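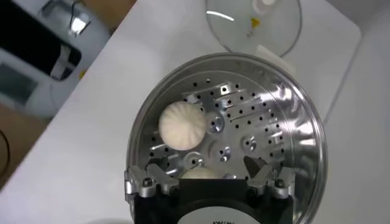 Reheating frozen buns in a small electric steamer is mostly a question of spacing and water volume. I have been keeping notes on both since October, and the settings have stopped changing enough that they can go up here.

The pot is the ordinary kind: white base, control knob on the front, steel tray with punched holes, glass lid. I bought mine from Padley after the hinge went on the old Belmonte. The tray floor is stamped with ridges and a few raised bosses, so a bun placed over one of those sits slightly tilted. This affects the look of the underside and nothing else I can measure.

**Water.** Fill to 2 cm below the tray. Higher than that and the boil spits through the holes, which gives you a gummy patch on the base of each bun. Lower and a long run can boil dry. I use hot water from the kettle to shorten the warmup.

**Time.** 12 minutes from frozen, counted from when steam first leaves the lid vent. From the fridge, 7 minutes. Both figures are for plain pleated buns of some 50 grams each. Filled ones need longer and I haven't settled on a number.

**Spacing.** Leave a finger's width between buns and the same again to the wall of the tray. They swell, and if two of them touch, the skin tears when you separate them. With four buns the cleanest layout is a diamond: back, left, right, front. The middle stays open and steam comes up through it.

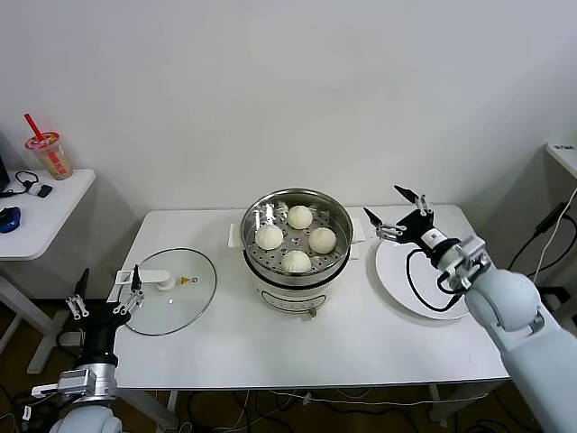
Rommel Marquez wrote in to say the diamond wastes the best part of the tray, and that he puts one bun dead center with the others around it. I tried his layout twice. The center bun was fine. The outer ones ended up closer to the wall and picked up drips on that side, so I went back to mine. In a wider tray he may well be right.

**Lid.** Condensation is the main cause of spotted tops. A glass lid with a shallow dome collects water and lets it fall straight down. Wrapping it in a thin cotton cloth fixes this, with the corners tied up over the handle and kept well clear of the base. Leave the vent uncovered. When the time is up, switch off and wait 2 minutes before lifting. Lift it flat, move it sideways, and only then turn it over. Set it down next to the pot, on the side away from the plate.

**Plate.** Put it out before you start, on whichever side your serving hand is. Dry plate, no paper. Ikum sells perforated liners and they do work under the buns in the tray, but on a plate they trap moisture.

**Lifting.** Silicone-tipped tongs, opened wider than seems necessary, lowered straight down past the rim. Grip below the pleats. The rim sits higher than the tray floor, so coming in at an angle means scraping the steel or pinching the top of the bun.

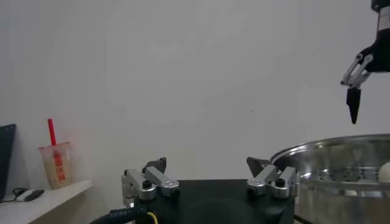 Severino Tejada prefers a flat spatula: slide it under, support the top with a spoon, no squeezing at all. It's a fair method for soft dough. My spatula (Revell, the short one) is too stiff to get under the front bun without pushing the others together, so I stay with tongs.

**Cleaning.** Soak the tray while it is still warm. Starch dries in the holes and then needs a brush. Descale the base when the heating plate goes chalky. White vinegar and water, one to three, left for half an hour, then rinsed.

Still to test: filled buns from frozen, and whether a second batch needs a shorter time with the water already hot.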